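2.11 Dokumententasche mit Reißverschluss vorbereiten

Bevor Sie die Unterlagen einpacken, bitte prüfen Sie zuerst die Tasche. Man braucht dafür einen freien, hellen Tisch und ein weiches Tuch.

1. Legen Sie die Tasche flach auf den Tisch. Der rote Reißverschluss soll oben sein, der kleine Schieber links.

2. Streichen Sie mit der Hand von der Mitte nach außen. Der Reißverschluss darf am linken Ende eine kleine Welle machen, das stört die Funktion nicht.
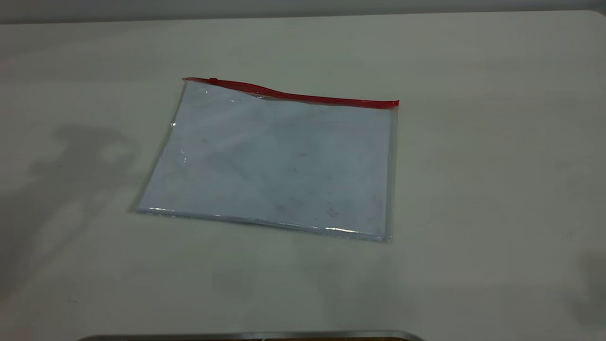
3. Wischen Sie die Folie auf beiden Seiten mit dem trockenen Tuch ab. Staub und Flecken sieht man auf durchsichtigem Material sehr schnell.

4. Öffnen Sie den Reißverschluss langsam bis zum Ende und schieben Sie die Blätter hinein. Größere Blätter bitte vorher falten.

Hinweis: Nicht mehr als zwei Hefte in eine Tasche legen.

Vorsicht: Die Nähte sind geschweißt. Nicht an den Ecken ziehen und keine heißen Gegenstände auf die Folie stellen.

Farnthorpe Bürobedarf | Kontakt | Artikel 1579 | Stand: April | Nach oben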